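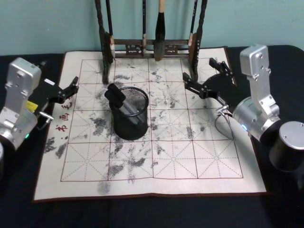
El paño de los martes

Compré el paño de caligrafía en la tienda de Tusivstead, un martes de lluvia, porque la dueña me juró que no hacía falta tinta. Se escribe con agua, me dijo, y en un rato se borra todo. ¡Todo! Yo venía de una temporada en la que me apetecía mucho que las cosas se borrasen, así que pagué sin regatear y me fui tan contenta.

Tres caracteres rojos bajan por el margen izquierdo y hay una cuadrícula de cuatro por cuatro, con sus rayitas cruzadas en estrella para que una no se tuerza (yo me tuerzo igual). El soporte de madera tallada lo puse detrás, y el bote negro de rejilla encima de los cuadros, donde más estorba.

La primera noche escribí «perdón». La segunda, el nombre de la calle Eder, donde viví 21 meses y de la que salí sin despedirme. Luego me fui a dormir esperando encontrar el paño limpio – y por la mañana seguían ahí unas manchas grises, sin forma de letra, como si alguien hubiese contestado bajito.

Volví a la tienda a protestar. La dueña miró el paño, lo dobló con mucho cuidado y me preguntó a quién le estaba escribiendo.

No supe qué decirle. Esa tarde compré un sello para Arkberg.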